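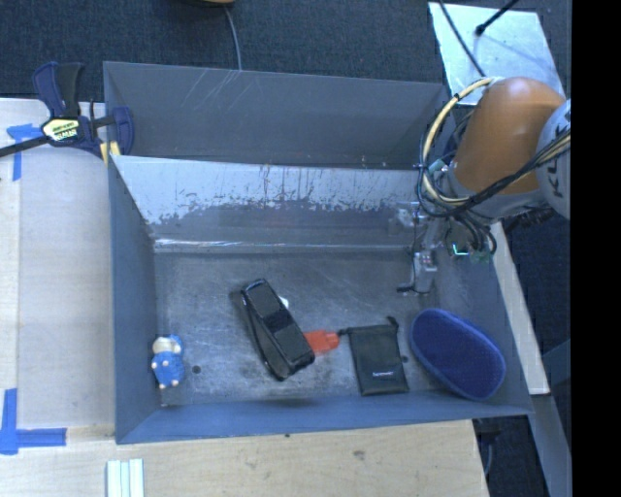
The bus to Clumance leaves Jostville at ten minutes past six in the morning, and by the time it reaches the county road most of the basketball team is asleep. Coralie Whitcombe is awake. She sits in the second row with a thermos between her feet and a spiral notebook open on her knee, drawing the same out-of-bounds play over and over, with the arrows a little different each time.

"I've been running this one for years and I still don't love where the center ends up," she told me, and then she turned the notebook sideways to see whether that would help.

Whitcombe is in her ninth season coaching the girls at Jostville High, a school small enough that the point guard also plays trombone at halftime of the football games and the backup forward had never touched a basketball before last November. There are mornings when they can't run a full five-on-five practice, so the assistant coach, Murray Whitelaw, laces up his shoes and guards somebody. He is 75 years old. He sets a very hard screen.

Whitelaw coached the boys here back when the gym still had a stage at one end and you could lose a loose ball behind the curtain. He retired, moved two counties over to be near his daughter, got bored, and moved back. When Whitcombe was hired she called him to ask where the keys to the equipment closet might be, and the conversation lasted most of an evening. He showed up at her first practice and has been showing up ever since.

They don't agree on much, which the players enjoy enormously. Whitelaw believes in the two-handed chest pass, the bank shot and the zone. Whitcombe played in college as a pressing, pestering guard who fouled out more than she would like me to print, and she wants her teams to run until the other side gets sloppy. What Jostville plays these days is a sort of truce between the two – a full-court press after made baskets, then back into Whitelaw's beloved zone when everybody's legs are gone.

It has worked better than either of them expected. The team won four games in Whitcombe's first season and hasn't had a losing record in the last five. Last winter they went to the district final and lost to Sellonico by a single basket, on a shot from the corner that Whitelaw will describe for you in great detail whether or not you have somewhere to be.

"Hand in her face," he said, holding his own hand up in front of mine so I could get the idea. "Right there. You couldn't slide a sheet of paper in. And the kid makes it anyway. What are you going to do? You shake her hand."

Whitcombe took it harder. She watched the film that same night and found the thing that bothers her still, a missed box-out late in the third quarter that led to an easy put-back. She has never mentioned to the player whose miss it was. Instead, the first drill of every practice this year is a box-out drill, and all the girls do it, and they do it until the gym is loud.

I should say something about free throws, too, as they take up a good deal of life around here. Each player shoots 100 a day, some before school and the rest whenever they can find an open basket, and writes down how many she made on a sheet taped inside her locker. The honor system seems to hold up fine. One freshman put down a 30 on a bad day in December, underlined it, and wrote "yuck" beside it. By February she was the one Whitcombe wanted at the line with a lead to protect.

Clumance is a tough place to play. The bleachers come right down to the sideline and the student section has a drum. Jostville fell behind early, looked rattled, and threw the ball away on three straight trips while Whitelaw sat with his arms folded and his lips moving. Then the press began to bite. There was a steal near midcourt, another one right after it, and a long bounce pass that made even the drummer stop for a second.

With a minute to go and the score tied, Whitcombe called for the play from the notebook. The center ended up in the wrong spot again, a good step too far toward the baseline, and it left the lane wide open for the trombone player, who laid the ball in off the glass.

Jostville won by two. On the ride home Whitcombe had the notebook out before we were through the parking lot, moving the center one step to the left.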